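Looking After a Pale Wood Tabletop
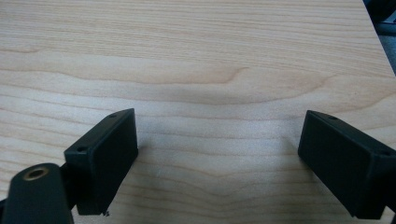
Pale wood with a long, wavy grain and a soft satin look.

If you have a light wood table at home, you already know how lovely it looks on a bright morning, and how quickly it shows every coffee ring and every smear of jam! Ours came home with us from a secondhand shop in Lamdale, and after plenty of trial and error (mostly error, in the early days) we've settled into a routine that keeps it happy.

Start with a soft cotton cloth, barely damp, and always wipe along the grain, even where it bends and wanders a bit. Crumbs come off first, with a dry cloth, so you don't drag them across the finish. For sticky spots I put 2 drops of dish soap in a bowl of warm water, wipe gently, then go over it again with plain water and dry it right away with a clean towel.

A cloudy white ring from a hot mug will often fade if you leave it alone overnight. If it hasn't, try a dab of plain mayonnaise (I know, I know), let it sit for five minutes and buff it off. Try it on the underside first, please.

Keep the table out of strong sun if you can, or turn it every couple of months so the color mellows evenly. And when the air gets dry in December, we move ours a good two feet from the radiator and leave it there until spring.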